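Bench sorters wanted, Saturdays and one evening, Greltmont unit (upstairs, door next to the tyre place)

Small parts sorting, mostly motors, leads and bare boards out of returned stock. Part time, 16 hours a week to start. Paid weekly. No experience needed but decent eyesight and patience, you will be looking at little things all day.
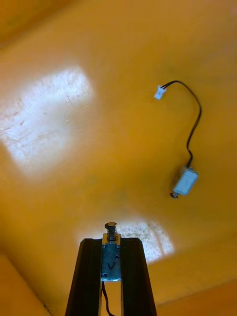
Motors with a lead and plug still on go in one lot, bare ones in another. Don't pull them by the wire!! Loose leads get their own tray. We had 562 motors in last month and Denise Heywood did most of them on her own, so help is overdue.

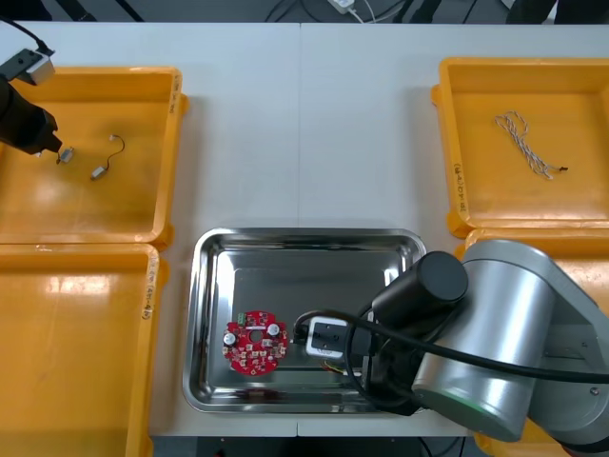

Trays get labelled by hand in marker, so readable writing please. Keep to the tray you've been given and dont mix lots. Bench is shared, tea stays off it. Sitting or standing, up to you.

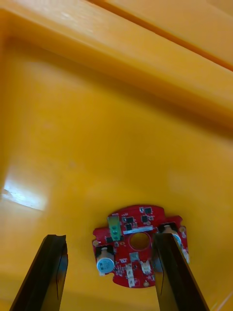 Boards are picked up by the edges. Anything with a cracked connector or a bulging capacitor goes to Barry Hulme, not back in the bin. He'll show you what to look for, training is 90 minutes on your first day and is paid.

Must be able to start in March. Bus stops outside, parking is hopeless.

To apply ring or drop a note in to Macarena Yáñez at the Greltmont unit, mornings best. No CV needed, just say what days your free and wether you've done any bench work before.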